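Lã Rehearsal Kitchen for Staff Canteens

Most of us have worked in a kitchen where the dishes pile up right when everyone would like to sit down, and that's the hour Lã was made for. It is a practice kitchen in software, built by our little team in Flomton, where your sink robot learns its routine before it ever takes a turn in your break room. Your own people get to watch, comment and change their minds while changes are still easy – and they do change their minds!

The cabinets

Every Lã kitchen starts with storage, and you can mix closed, glass-front and open sections the way your real room has them. Navy with brass-tone handles is the finish our customers in Ollville asked for, and it has stayed in the catalog ever since.
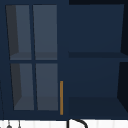

Upper cabinet in navy, glass door with open shelving beside it

Shelves can be left bare for the first lessons and filled later. We like to begin at the sink anyway, with the gripper working low over the basin and the cabinet door already open, so the crew can talk about where clean plates ought to go and who would rather put them away by hand. 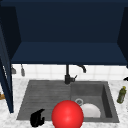

What changes for your crew

Snædís Norðdahl runs the canteen at Delier, and her team spent July with Lã before choosing which jobs to hand over. They kept the glassware and the coffee things for themselves, and gave up scraping and stacking without a tear. The closing shift now has two people on the floor talking to guests who used to be stuck at the back. Item sets can be swapped whenever you like, so a plate may share the basin with a piece of yellow produce, and a big red ball can sit right up front by the drainboard.
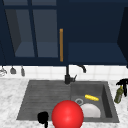
What comes with it

Lã kitchen software, one site license
5 cabinet layouts
4 sink and counter layouts
2 training visits for your staff
Price: $1,678

Write to the Flomton office with a rough sketch of your room and we'll gladly tell you which layout comes closest.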